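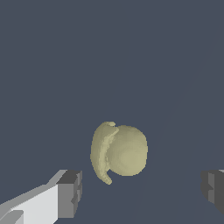
3.2 Budgeting for the gripper cell

I'll start with the money, since that's what drove almost every choice in this section. We had 4,000 dollars for the gripping end of the cell - fingers, spare tips, mounting plates, the lot - and the arm itself came out of a different pot. That sounds like plenty until you start asking for quotes. De Graaf would happily sell us a sealed gripper with swappable fingertips, and it would have eaten the whole amount with nothing left for spares. Kolavlow had a cheaper one, but the tips were molded in and a worn pad meant a new finger.

So before spending anything we moved the question into simulation. The idea was pretty simple: let a two-finger gripper close on a pile of awkward shapes, one at a time, and see which features of the hardware we'd really be paying for. Rurna is the name of our object set, and it holds 166 shapes. I'm fond of the odd ones. Plenty of gripping work gets done on boxes and cylinders, and if all you ever pick up is a box then almost any gripper on the market will do the job and you can stop reading and go buy the cheap one!

Figure 3. A Rurna object between the two fingertips in the simulated cell. The object has a rounded body with a crescent-shaped piece along its left side, and there is open space between it and the left fingertip.

Shapes like the one in Figure 3 are where the budget gets interesting. The round part bulges out on one side, the crescent hooks in underneath on the other, and the inner edge of the crescent is rough where the outer edge is smooth. Two fingers coming in from left and right would meet very different surfaces. A stiff flat pad might be fine on the ball side and have next to nothing to press on at the hook (you can turn the wrist, of course, but then you're buying cycle time with your savings). We kept the rendering plain on purpose, with flat shading and a bare surface, so we could run it on the desktop machine we already owned and leave that line of the budget at zero.

We compared 11 gripper setups in all. Each one got a price that included the part people like to forget, meaning replacement tips for the planned life of the cell, which we set at five years. I'd urge anybody writing a purchase request to do the same. Our first spreadsheet left the tips out, and the ranking looked quite different once they went in. The Kolavlow option slid down the list, and a plain gripper body with separate bolt-on tips moved up past it.

Stroke was the other thing we argued over. A wider opening costs more and usually adds weight at the wrist, and I was all for saving there. My view softened after a few evenings of watching the fingers line up around the bigger Rurna shapes. You want some slack on both sides, particularly when the object isn't sitting dead center between the tips, and a narrow stroke leaves you leaning on the vision system to be perfect. Ours isn't, and a better camera would have cost more than the extra stroke.

The order went in that July: one mid-stroke gripper body, separate tips, and a box of spares, with a little held back for the mounting plate. We left force sensing out of this round. It's listed as an optional item in the Rurska planning sheet, which we used for all the costs in this paper, and the pick tests in Section 4 were run without it.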